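Small Arm Builders Board > Good Practice > Rules for printed fingers and recycled cartons?

tullia_k
Posts: 212
31 December 2018

OK, I want to get a proper house rules page going for wrist camera setups, because three of us at the shop run the same picking cell and we all do it differently. The cell works great, by the way! I still grin every time it reaches into a carton. But the habits are a mess.

What I've got so far:

Reject any carton with a torn face on the pick side.
Check the finger teeth before every shift.
Lens wipe after every 15 cartons.
Max 2 retries per pick, then stop and call a person.
No changing fingers with the arm powered. Ever.

What's missing? And is the torn face rule too strict? We reuse a lot of boxes and I hate throwing them out.

lutik
Posts: 1,408

Love this. Please keep the retry rule exactly as written, it's the best one on there. We let ours try as often as it liked for most of August and all it did was chew up box flaps.

I'd drop the torn face rule though. A rip in the outer paper doesn't hurt anything. The carton still stands up, the floor is still where the floor is. If your vision can't cope with a bit of fuzzy cardboard, fix the vision.

Els Boersma
Posts: 67

I'm with Tullia on the torn faces, sorry Lutik! Depends what you're detecting. If you find the box by its edges, a ragged line running the height of the panel is a lovely strong fake edge. We had ours line up on one and go in crooked. Since then we sort cartons into "clean" and "scruffy" and the scruffy ones go to packing by hand, so they still get used.

Tullia, can you post what the camera sees down between the fingers? Easier to argue about rules with something to look at.

tullia_k
Posts: 213

Sure! Camera view, nothing cleaned up or cropped. The fingers are the white toothed ones, and there's one of our scruffy boxes at the back.
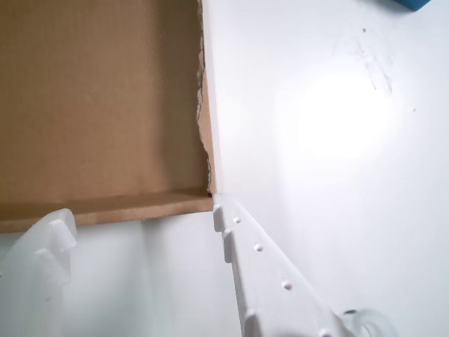
Torn cardboard edge at center, toothed fingers below, glare on the white to the right.

I'd been thinking only about the tear, but now that I look at it I'm more bothered by the glare. There's a patch on the white that is completely blown out.

lutik
Posts: 1,408

Yes, that glare is your real problem! White fingers, white surface, strong light from the right. I can pick out the teeth on the long one because they're nice and square, but the one on the left goes milky. I'd write the lighting rule before I wrote anything about cardboard.

Something like: no blown-out patches anywhere in the working area with the cell lights at their normal setting. Check it at start of shift and again if someone moves a lamp.

Els Boersma
Posts: 67

Agree on the light. I'd add one about contrast: fingers must not be the same color as what's behind them. Dark filament, or a strip of matte tape on the outside of each finger where it won't touch the product. Tape needs its own line in the rules, mind you, because it peels. We change ours every 10 days whether it looks tired or not.

Also there are gray scuffs on the white up near the top. Could be dust, could be rub marks, I can't tell from here. Either way put "wipe down the surfaces in view" next to your lens wipe, same interval. People remember the lens and forget everything the lens is pointed at.

tarkness
Posts: 31

Newer here, so tell me if this is silly. Why fix the wipe to a number of cartons? Our boxes shed way more on some batches than others. I'd rather have the operator look and decide.

Els Boersma
Posts: 67

Not silly at all, but I'd keep the number. "Look and decide" becomes "skip it" on a busy afternoon. Have the number as a minimum and let people wipe more often if they see fluff.

lutik
Posts: 1,408

I'm on tarkness's side here. Fixed counts get ticked off without anyone looking. Put a reference picture next to the screen, and if the live view looks worse than the picture, clean. Takes a few seconds and it catches the lamp thing too.

tullia_k
Posts: 214

Could do both? Minimum count plus a reference picture. I like that a lot.

Updated list, changes only:

No blown-out patches in the working area, checked at start of shift and after any lamp is moved.
Fingers must contrast with the background. Tape on the outside only, changed on schedule.
Lens and surfaces wiped after every 15 cartons at minimum, sooner if the view looks worse than the reference.
Torn faces turned away from the pick side if possible, otherwise hand packing.

Lutik, can you live with that last one?

lutik
Posts: 1,408

Grudgingly! I still think you'll end up deleting it once the light is sorted. Run 2 batches of scruffy boxes with dark fingers and post the misses, then we'll have something to fight over.

tullia_k
Posts: 215

Deal. Dark filament is on order. Does anyone have a tooth wear limit they like? Right now our rule says "check" and doesn't say what for.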